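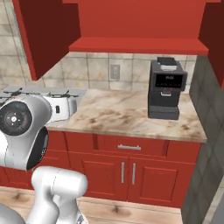 Learning to cook for one person

When my daughter moved to Plimdale for her studies in February, I continued to make soup in the big pot. It is a habit of twenty years and my hands did it without asking me. On Thursday I was eating Monday's lentils and I was not happy with them any more.

My friend Zuzana Jireš, who lives alone much longer than me, gave me her advice by telephone. Buy less bread, she said, and cut it and freeze it on the same day. I do it now and it works well. The slices go to the toaster directly, and I did not throw away a loaf for almost 30 days.

Meat is more difficult. At the market they sell me one chicken leg without any comment, but in the supermarket everything comes in packs for a family. I divide the pack at home in small bags and write the date with a pencil on a piece of tape. Pen disappears in the freezer, I don't know why.

For rice I use a small coffee cup, one cup of rice and two of water. Potatoes I still cannot judge. I peel one, it looks sad, I peel two more.

What I miss is baking. A whole cake is too much for me, so I make the dough for biscuits, roll it in paper and keep it in the fridge. In the evening I cut four pieces and bake them for twelve minutes. My mother's recipe says 100 grams of butter and I have not dared to change it.

Next time I will write about the plum jam, if my daughter finds where she put the recipe.

Posted on March 26, 2022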